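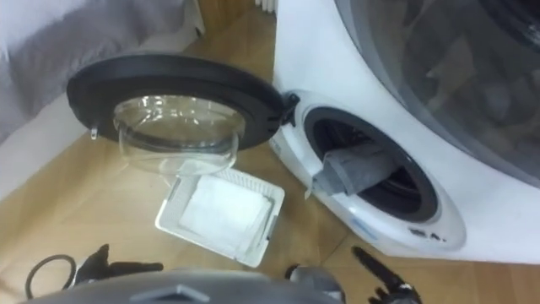 Grey filter pouch at the lower service opening.

12/10/24
Fibre loss, brushed cotton, second series

Continued from the September notes. Aim is still to separate fibre lost in the wash from fibre lost in drying. The first series gave one combined figure per cloth, no use for comparing the Oltness finish with the untreated stock.

Cloths cut to 100 mm squares this time, edges overlocked. Raw edges in the first series shed more than the face did, and Despina Vukadinović's repeat with bound edges confirmed it. Discard all September values for unbound pieces. Keep the bound ones, but mark them as the old cut size.

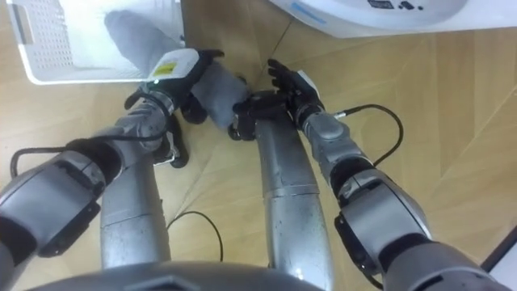
Conditioning before weighing is the weak point. Cotton takes up moisture quickly, and two squares weighed straight from the bag read heavier by more than the loss we are trying to measure. From now on: five hours on the rack, then weigh, then weigh again. Undyed fibre is hard to find on a light wooden floor like that one, so put a dark sheet down before opening any sample bag. Sweepings do not go into the total. Henrik Pfeiffer wants them kept separately – agreed, labelled as spill.

Wash water goes through the Nolte filter discs. Dry the disc, cool it in the desiccator, weigh. Three discs in the last box had creased rims and let water past the seal. Check each one against the light.
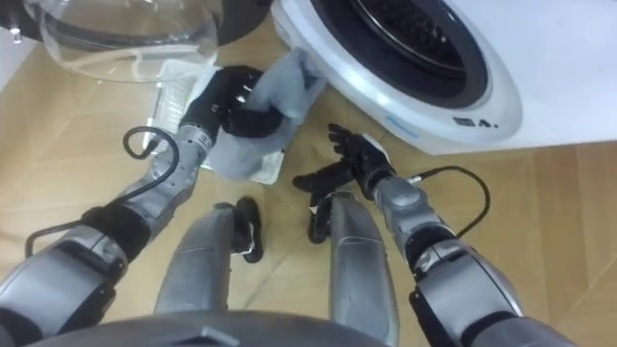

The remaining discs sealed properly. Treated cloth left a finer residue than untreated, mostly short ends under the microscope, few whole fibres. Could be the finish breaking up the pile, could be loose ends left over from brushing. A rinse with no detergent should tell these apart. Natália Ševčík to cut 7 extra squares from the same roll, same direction.

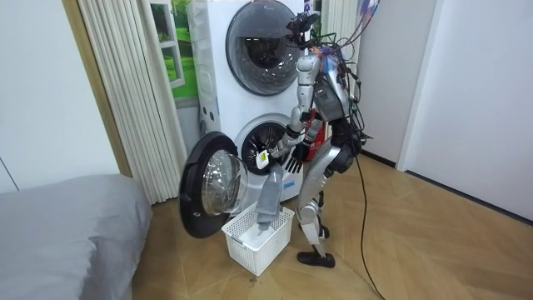
Blank run still needed before any of this is written up. Carry-over from the previous load is unknown and may account for the blue fibres on disc 5, as there is no blue in either cloth.

To do:
Order discs, different batch.
Recalibrate the small balance – drifting since it was moved.
Ask Lutz Lindemann for the brushing record for the Oltness roll.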